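I've put off writing up this term's club project because I wanted to see whether the scores moved first. They have, a bit, so here goes.

For anyone new, I help run a robotics club out of the back half of the Medness library. We're mostly high school students, plus a few adults who came along to drive somebody and stayed. Coralie Ormsby looks after the teaching and I do the website, the parts orders and the arguing with the printer. In July we entered the manipulation section of the Trirov Cup, where an arm has to tidy up a household mess inside a time limit. The arm learns from demonstrations, so a lot of our work is people doing the same small job over and over.

We budgeted for 475 demonstrations and ended up keeping 128 from the first month. The rest had something wrong with them. Either the clip was cut short or the operator changed their mind halfway through a grasp, and a few were saved under the wrong task name. Rhys Henare wrote a script that sorts them into folders by task, and it has saved us hours. I should have asked him for it at the start.

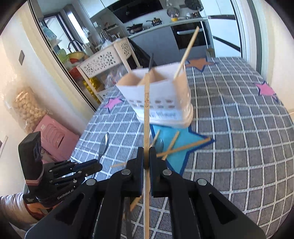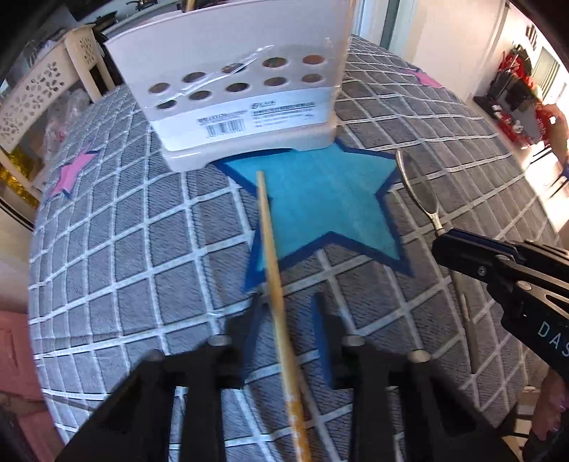 Picking the task took longer than setting it up. The rules ask for cutlery going back into a holder, and they leave the choice of cutlery to the teams. Half the club wanted forks because forks are easy to grab. I argued for chopsticks, and I still think that was right. They're long and thin, and when you pinch one near the middle, as in the first picture, both ends are free to swing. If your wrist is a little off at the start, the tip is a long way off by the time it reaches the compartment. The students worked this out in one afternoon, and it gave Coralie a good way into talking about angles.

Our other problem was speed. New operators go too fast. They know where the stick should end up and they rush it there, then fumble at the opening. Coralie now has everyone say "over, down, let go" out loud while they work. It sounds silly and the room gets noisy, but the recordings are cleaner. We also stopped letting anyone do more than 4 sets without a break, after we noticed the late ones were the ones Rhys kept throwing out.

The training itself runs overnight on the old Wouters desktop in the storeroom. It's slow, and the fan sounds like a hair dryer, but it was free. We start it when we lock up and somebody checks it before school. Twice now it has run out of disk space, so I've put an external drive on the list for next term's order.

As for the scores, our first practice run at the Gulance hall got 475 points. The latest one got 842. Most of that gain came from the arm lining up properly before it lowers the stick. It still has trouble when two sticks are lying across each other, and it will sometimes close on both and carry on as though nothing is wrong. Rhys wants to record a separate batch of crossed sticks. Coralie would sooner have more variety in how they're laid out and leave the rest alone. We'll probably try both and compare.

Club is back on at the usual time, 4 in the afternoon. If you have a spare monitor you don't want, please bring it along — ours has a green line down the middle.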